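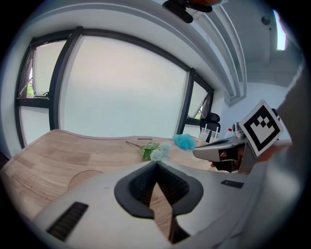
Why do some loaves go stale by the next morning while others are still good at the end of the week?

Mostly it comes down to what the starch does as the bread cools, and how much fat, sugar or sourdough acid is there to slow it down. Drying out plays a smaller part than you'd think.

Chapter 4: Why Bread Goes Stale

By Ankica Dumitrescu
October

We use cookies to remember your place in the chapter. Accept / Manage settings

I grew up in Lorngate, over a bakery called Tsoukalas, and for years I believed that bread went stale because the water got out of it. Everybody I knew believed that. My mum kept ours in a tin with a tight lid, and when it went hard anyway she blamed the lid. (She went through a lot of tins.)

Then I started baking for a living and somebody older than me handed me a loaf that had been sealed in a bag since the Friday before. It weighed what it had weighed when it went in, near enough that the shop scale couldn't tell the difference. And it was stale! Crumbly and firm in the middle, with a crust gone leathery. All that water was still in the bag with it, and it had done no good at all.

So let's start with the starch. Flour is mostly starch, packed in tiny grains. When dough heats up in the oven those grains soak up water, swell and go soft, and the neat order inside them falls to bits. Bakers call this gelling, and you've seen it happen if you've ever thickened a gravy. Once the loaf comes out and cools down, the starch begins to line itself up again. It tightens into little crystals, the crumb firms up around them, and your tongue reads that as dry. The proper name is retrogradation, and I'll use it from here on, sorry, as there isn't a shorter one.

There are two kinds of starch to keep straight. Amylose is the long, plain one, and it sets quickly, in the first few hours. That's the setting you want, by the way — a loaf cut straight from the oven is gummy and squashes under the knife. Amylopectin is the branched, bushy one. It takes days, and it's the one to blame for the sad heel of bread you find on a Tuesday.

Now, temperature. Retrogradation goes fastest at fridge temperature, so the fridge is the worst place in the kitchen for a plain loaf. It'll hold off the mould, I grant you, but you'll be eating older-tasting bread sooner. The freezer is a different story, as everything is locked up too cold to move much. Slice it first, freeze it the day you bake it, and pull out what you need.

You can also run the thing backwards, which I still find a bit magic. Heat a stale loaf right through and the amylopectin crystals melt and the crumb goes soft again. Toast works on the same idea. It doesn't last, mind you, and the second staling comes on faster than the first, so only warm what you plan to eat.

What about the crust? It goes the other way entirely. A fresh crust is very dry and a fresh crumb is moist, and water creeps outward from one to the other until the crust loses its snap. A plastic bag speeds that along. A paper bag or a cloth lets some of the water keep going, so you get a better crust and a drier middle, and you have to decide which one you care about. I'm a crust person.

For the exercises in this chapter we'll be working with two doughs, both using 1,000 grams of flour so the sums stay easy. The lean one is flour, water, salt and yeast. The rich one has the same flour plus 80 grams of butter and 80 grams of sugar. Bake them on the same day, wrap them the same way, and press a thumb into the crumb each morning. Write down what you feel before you read the next section, even if it's only "bit firmer". Your own words will do.

4.1 What fat does to the crumb

Butter, oil and lard all get between the starch and its neighbours, and that slows down the lining up. Start with the rich dough for this one, and leave it to cool fully before you cut it.

14 shares | 6 comments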